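Fescombe College, Second Year Robotics
Project report: Why the Plurkel cell pulled too hard
Mathis Leclerc and Maëlys Renaud
Supervisor: Ifor Gwilliam
September 19, 2022

1. What we set out to do

Our project began as a fairly cheerful one. We wanted a robot arm to take memory modules out of old desktop computers and put them back again, gently enough that the parts could be used afterwards. The control program is called Plurkel, a name it had before we arrived and which we have grown rather fond of. Most of the spring went on getting the arm to find the slots, and by March we were pleased enough with ourselves to start planning a little open afternoon.

Then we had the fault this report is about. The arm pulled on a module a good deal harder than we had told it was allowed to, and it did so without raising any alarm. We stopped it by hand. No one was hurt and the module still worked when we tested it on the other bench, but it gave us both a fright, and Ifor Gwilliam suggested (kindly but firmly) that we put the open afternoon aside and find out what had happened. He was quite right, and we learnt more from this part than from all the rest put together.

2. The work inside the case
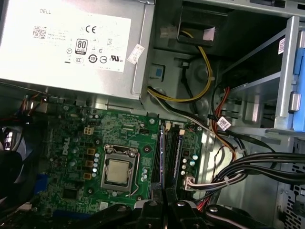
Getting at a memory slot sounds easy until you try to do it with two stiff fingers and no sense of touch worth the name. The wrist has to come in at a slight angle, the fingers have to close on something thin, and there is always something soft and bendy waiting to be snagged. In the Dell machine we used, the thick bundle of black cables sweeping down on the right was our main worry, and we spent an embarrassing number of evenings teaching the arm to keep away from it. We mention this because when the fault came we were both certain it was the cables. We thought a finger had hooked one and the extra load came from there. Maëlys even drew a diagram of it, which we have left out of this report at her request!

It was a wrong guess, and it cost us the better part of a week. We tied everything back, ran the job again at low speed, and the arm still pulled past its limit.

3. How the limit was meant to work

The limit for pulling was set at 20 newtons. Before each pull the program is supposed to zero the force reading, so that the weight of the gripper and everything bolted to it doesn't count. Then the arm closes its fingers, rocks the module a little way and lifts. If the reading goes over the limit, it lets go and backs away. A module that doesn't come free can be tried again, up to two more times, before the program gives up and asks for a person.

On paper this is perfectly sensible. We had read it through so many times that we had stopped seeing it, I think, and that may be the most useful thing we can pass on to next year's group.

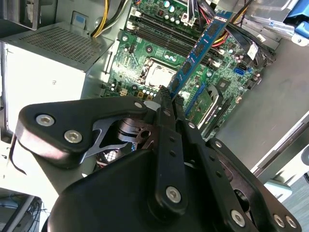

Figure 2. Fingers at the lower end of the memory module, with the module tilted and partly out of its slot.

4. What the log told us

The log from the faulty run was 1,855 lines long and we printed all of it, for which we apologise to the trees. Maëlys went through it with a highlighter while I read out the times. It took us until late on the second day to notice that the zeroing line was in the wrong place. On the first try everything happened in the right order. On a second or third try, the program skipped the part where it opens the fingers and moves clear, and went straight back to zeroing while it was still holding on and still pulling.

So whatever load was already there got counted as nothing at all. If the arm was pulling with most of its allowance when the second try began, it was then given a whole fresh allowance on top, and the same could happen again on the third. The reading on the screen looked calm the whole way through. That was the part that upset us most, as we had both been sitting there watching that number and feeling reassured by it.

We had made the change ourselves, some weeks earlier, to save time between tries. It saved a few seconds.
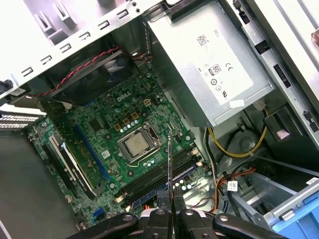 Shahab Rashti felt, when he read our first draft, that we were being too easy on the emergency stop. His point was that a stop button only helps if the person beside it has some reason to press it, and with a calm number on the screen we had very little reason, so he would sooner see a second check that knows nothing about the zeroing at all. We argued with him over this for a whole lunch hour and then went away and did what he said.

5. What we changed

The first change was to put the missing steps back. The fingers now open and the arm moves clear before any zeroing takes place, on every try. The second was Shahab's check, which compares the raw force reading with the one taken at the very start of the job and halts the arm if the two drift too far apart. The program can't reset that one by itself.

We then ran the job 163 times, over several days, with one of us always at the button. The old fault did not come back. The new check halted the arm on a few of those runs, mostly when a module had been left sitting crooked after the run before, and in each case we thought the halt was fair.

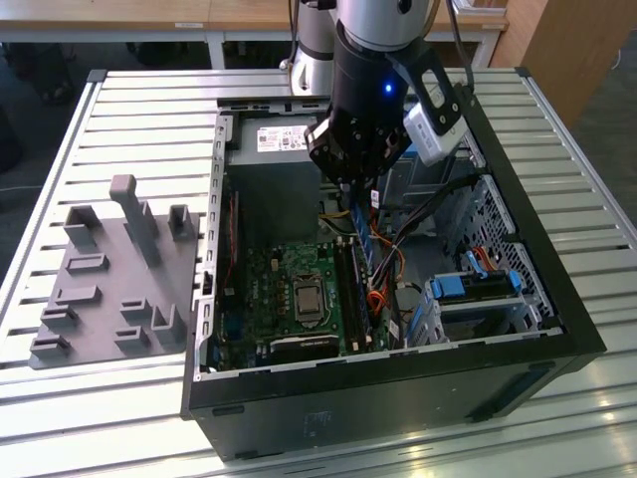
Moving clear turned out to need more thought than we had given it, because clear of the slot does not mean clear of everything else. Straight up is safe, and the arm comes down into the case from above anyway, so that became the rule for every retreat. Going off to the side is another matter: the grey printed fixture plate lies on the table to the left of the computer, and its tall post with the rounded top is the highest thing on it. Our first version of the retreat swung left too early and passed much nearer to that post than either of us liked. It now rises to full height before it turns at all, and we have written that height on the bench sheet.

6. Still to do

We haven't tried any of this on a different make of computer. Lionel Lebrun has offered us two from the store at Brelarbridge, and we would like to start with those. We would also like the screen to show the raw reading beside the zeroed one, in the same size of type, so that whoever is sitting there can see both. Maëlys has a rough version working on her own laptop, and it needs moving over to the Ferrand bench before the next group begins.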